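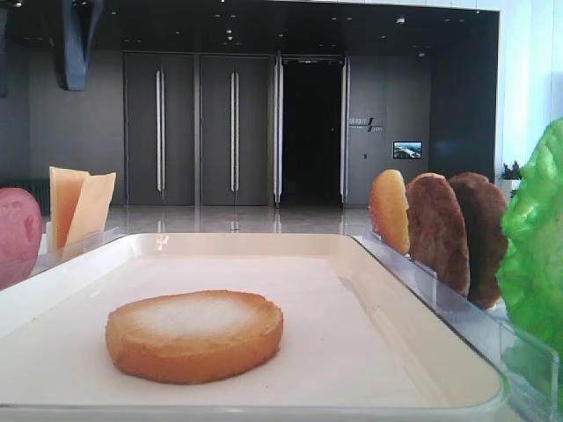

2 min read

Setting up the burger cell takes longer than watching it. Radomir Todorova has his sleeves up and a cloth in his back pocket, and he wants everyone off the table. Doors open in 46 minutes. Tray first, always the tray. Then the clear holders, and only then the food, which is toy and has to be handled like it isn't.

He calls the cell Vurneo, after the software. The stands are from Cunell. Before Kirnovlow took it on, the whole thing went about in the back of a Pacheco van, and the holders came out of the boxes scratched to bits.
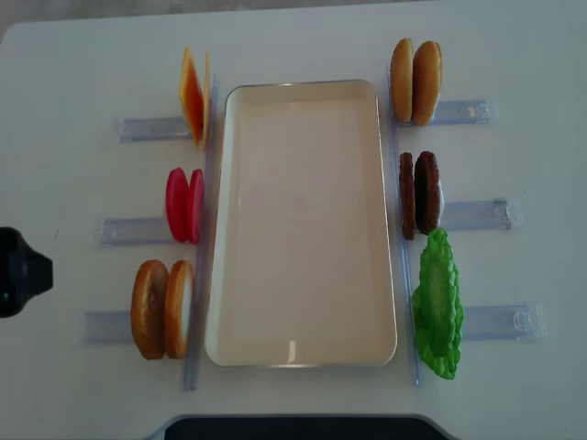
Most of his time goes on the holders. The arm has been taught where each one sits, and a knock from a coat sleeve is enough to spoil a run. Everything is stood on edge so the fingers can come down either side of it – patties and tomato slices behave, being round and stiff. The lettuce is the pest. It droops over the rail on the right and he would like a firmer one. He checks spacing with a bit of card cut to 15 mm. No card, no demo, he says, and then cant find the card.

It's in the other pocket.

Next the rails. Thumb along each side, push, listen for a click. Wipe the tray, dry cloth only. A slow run with the speed turned right down to 4 per cent, hand on the stop button the whole way. Boring to watch. He doesnt blink. 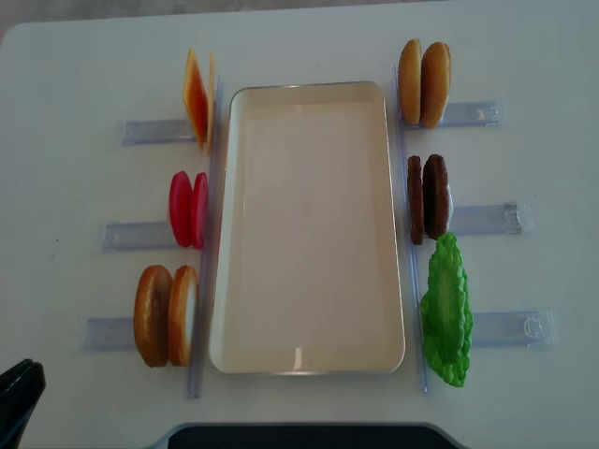

When a pick goes wrong

Stop, clear, look. In that order. He checks the fingertips for grease, then the holder, then the taught point, and he won't touch the last until the first two are ruled out. A bracket that has crept gets nudged back by hand and the slow run starts over. Spares live in a biscuit tin under the table. In February he got through 26 of them, mostly snapped tabs.

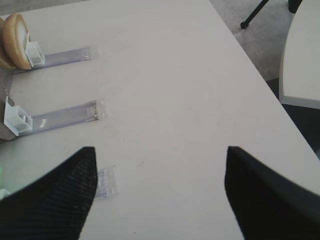 Kirnovlow Demonstration Cells Team

The wrist camera is his favourite bit of kit. With the black fingers low over the white top he can tell on the laptop whether a clear strip is lying straight, and clear plastic on white is hard going for anybody's eyes. Lens wiped every morning, cable checked for rubbing at the second joint. Fingers off and swapped when the ribbing goes smooth.

Nine minutes left. One more slow run, then full speed, then tea if there's time.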